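**Equipment budget for handheld grippers, Sernberg project. Notes as a thread, 9 May 2024**

**1/** We have to put in a purchase request for handheld grippers for the next phase of Sernberg. I have spent longer on the spreadsheet than on the hardware. Posting the working in case it saves someone a week.

**2/** Scope: collection in ordinary rooms, by hand, small household objects. No arm in this request. The arm is a separate line in a separate year and I am not reopening it here.

**3/** Two quotes in. Govex: £1,676 per unit, excluding VAT, delivery included. Clitden: lower unit price, but mount, cable and case are all listed as options. Add the options and the gap is small enough that unit price should not decide it.

**4/** First mistake in my February draft: I budgeted per gripper. The useful line is per working station. A station is the grippers, storage, chargers, a case, a spare set of finger pads and whatever it takes to get recordings off at the end of the day.

**5/** Second mistake: I treated pads as part of the gripper. They are a consumable. Pads now have their own line, with their own reorder point. Clitden sells them in packs of 20 for £107. Govex sells them singly and would not quote for a bulk order without a call.

**6/** We have no decent wear figure for pads. The supplier figures were for flat plastic parts picked and placed at one height. Chains, beads and card edges are different work. I have entered a guess, marked it as a guess, and set a review at the first reorder.

**7/** Which objects you intend to handle should come before the quote. Our list is split into three: rigid (mugs, tins, small boxes), soft (cloths, socks), and thin or linked (chains, cables, straps). The third group drives the pad choice and most of the time estimate.

**8/** A thin-or-linked task, for anyone costing similar work. Objects are bracelets, other small jewellery and an open cardboard box, on a small square table with a printed cloth. Blue textured pads.

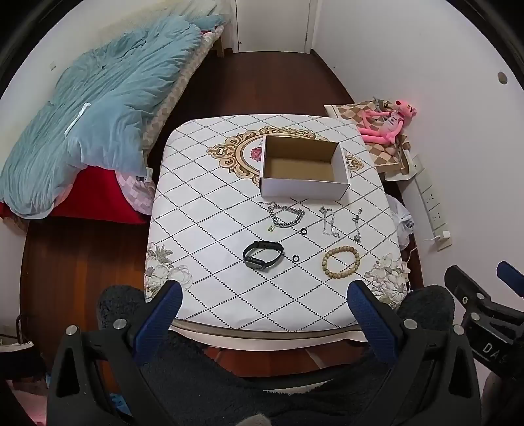 Chunky silver chain and wooden bead bracelet are on the cloth in the first picture, inside the box in the second. 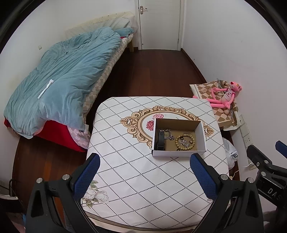
**9/** Costing consequence of the above: the box is open-topped and has side walls, so finger length and jaw width matter as much as grip force. Ask the supplier for outside width across the fingers when fully open. Both datasheets gave the inside opening only. Govex sent a drawing when asked. Clitden sent the datasheet again.

**10/** Small rings are the awkward case. A pad that holds a bead bracelet well may still be poor at a plain ring on cloth. If rings are on your list, ask for a trial on a cloth surface. A bare bench tells you very little about that pick.

**11/** On trials: ask for the loan unit before the formal quote. Once the quote is issued the validity period starts, and ours was shorter than the lead time on the loan. We had to ask for it to be reissued. Same price, two more weeks gone.

**12/** Calibration. Govex charges £301 per unit for a return-to-base service. It was in a footnote. Clitden supplies a jig and a procedure and leaves you to it. I would take the jig, provided somebody's hours are set against it. In our first version those hours were nowhere.

**13/** Flurina Holzer went through the draft and struck out my contingency line. Her point was that a single percentage at the bottom hides which items are uncertain. It is now split: pads, freight, repair. The total is slightly higher and a good deal easier to defend.

**14/** Freight. Mac Suibhne is handling import on the Clitden option and quoted by case volume, not weight. Foam cases are mostly air. Packing two units to a case brings the charge down, at the cost of having both in one place if the case goes missing.

**15/** Items I had left out altogether, for those keeping a list:

- spare screws for the finger frames, in the right head type
- a driver that fits them
- labels that survive cleaning
- a power strip for each room, tested
- lockable storage
- replacement objects

**16/** Replacement objects deserve a proper line. Boxes go soft at the corners. Thin chains kink. If the same objects are needed throughout, buy duplicates at the start, from one batch. Shops change stock and a near match is not a match.

**17/** Rooms are cheap next to hardware, so they tend to be left until last. Table height, floor space on each side and socket position all affect how much gets done in a session. I have put in half a day per room for setting up. I expect that to be queried.

**18/** Warranty. Both exclude finger pads. One also excludes "damage by contact with objects", which for a gripper is a fairly broad exclusion. I have asked for it to be reworded. If you receive a Clitden contract, it is in section four of the terms.

**19/** Where it stands: Govex for the grippers, Clitden pads if the fit is confirmed, Mac Suibhne for freight on the pads only. Fit is the open question. The hole spacing matches on paper. I want a pack in my hand before I sign.

**20/** I can share the spreadsheet with the prices blanked. Tabs are stations, consumables, freight, calibration, rooms. The consumables tab has a circular reference I have not found yet, so check the totals by hand.

**21/** If anyone has a measured pad life on linked objects, any maker, I would like the figure and the conditions. Cloth or bare table, cleaned with what, and when you decided a pad was finished. Replies or direct message, either is fine.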